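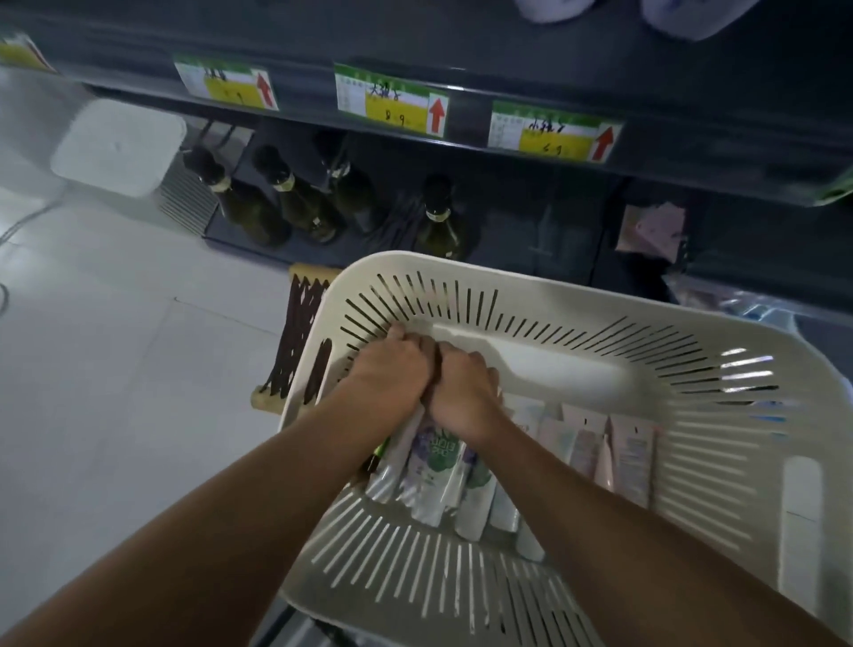

Tubes in a shopping basket

Gulosero Household Help > Laundry and drying

Dryer says finished but the clothes are still damp

posted by mirkwater, July 12, 2025

Hello all. I have a Bakke heat pump dryer, bought second-hand in June. On the cotton programme the display shows 140 minutes at the start, but after 19 minutes it jumps to the end and beeps. The clothes come out warm and quite damp. I have cleaned the door filter and emptied the water tank, which had almost nothing in it. The timed programme runs normally to the end and dries well, only it uses more electricity than I like. The load is usually towels and a few shirts together. Is it the sensor, or must I think about a new machine? A repair firm near me, Navgate, wants a fee only to look at it.

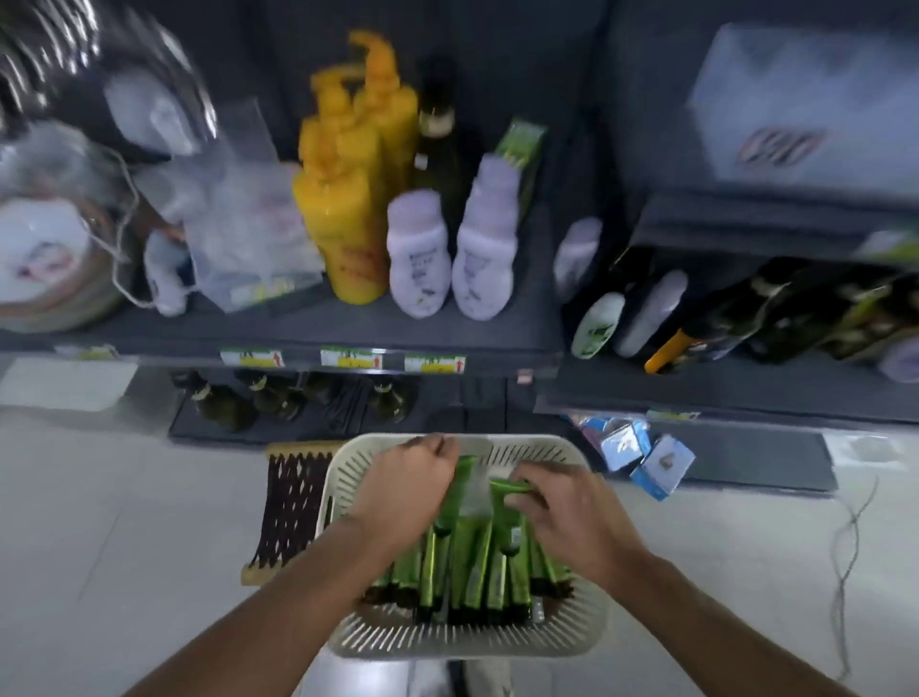
Replies

fennel_and_co

If the timed programme dries well then the heating side is fine, so I would not buy anything yet. Look inside the drum, just under the door opening. On many dryers there are two metal strips, and these feel how damp the clothes are. Fabric softener leaves a thin film on them, and then the machine believes that everything is dry. Switch off at the wall, wipe the strips with a cloth and a little white vinegar, and dry them after. I had the same trouble with my Zinent and had to do it twice before it behaved.

Also try the towels alone. Shirts dry much faster, and with a small mixed load the sensor can touch mostly the dry pieces. Mine does not like less than half a drum. If it still stops early after this, the wire behind the strips may be loose – that is a job for a repair person.

oldtapwater

mine is 5 years old and does this too, i just use timed. never had a problem

grelle

I agree about the strips. One more thing – check the dryness level in the settings. The person who had it before you may have set it to "iron dry", which stops with the clothes damp on purpose. It would not explain 19 minutes, but it costs nothing to look.

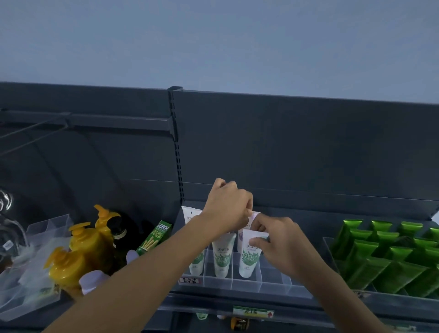
White tubes in a clear shelf tray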